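Pladach Node Logs, data card

Version 3, last edited 12/20/25

Summary

Pladach is a set of hardware event logs from rack servers in the Durholm machine hall. It is meant for work on log parsing, fault grouping and the forecasting of part failures. The set holds 438 log files, one per server. Each file is plain text, UTF-8, one event per line.

Fields

time: seconds since the server was first booted
node: server name, replaced by a random string
slot: slot label as reported by the firmware, empty if none
level: info, warn or fault
text: the message, unchanged apart from the masking described under Privacy

Fields are split by tabs. Tabs inside a message are written as a single space. Lines longer than 200 characters are kept whole.

Collection

Logs were read over the management network and stored on the Sjöberg archive host. Servers with fewer than 80 events were left out. Clocks were not synchronised between servers, so times must not be compared across files.

Events logged while a chassis was open for service are included. They carry the level set by the firmware, and many of them are faults with no failed part behind them. The file service.tsv lists the start and end of each service period. Filter on it before training a failure model.

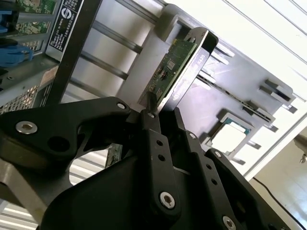
Fig. 1. Expansion card held above an open server chassis.

Slot labels differ between firmware releases. The same slot may be given as a number in one file and as a short name in another. The table slots.tsv maps both forms to one label.

Privacy

Network addresses, account names and serial numbers are masked with fixed tokens. The key is not published.

Known problems

Repeated messages are sometimes folded by the firmware into one line with a count. The script unfold.py in the Fleltolen tools restores them, but gives every copy the same time.

Fan warnings are over-represented in December.

Licence

CC BY 4.0 for the logs, MIT for the scripts.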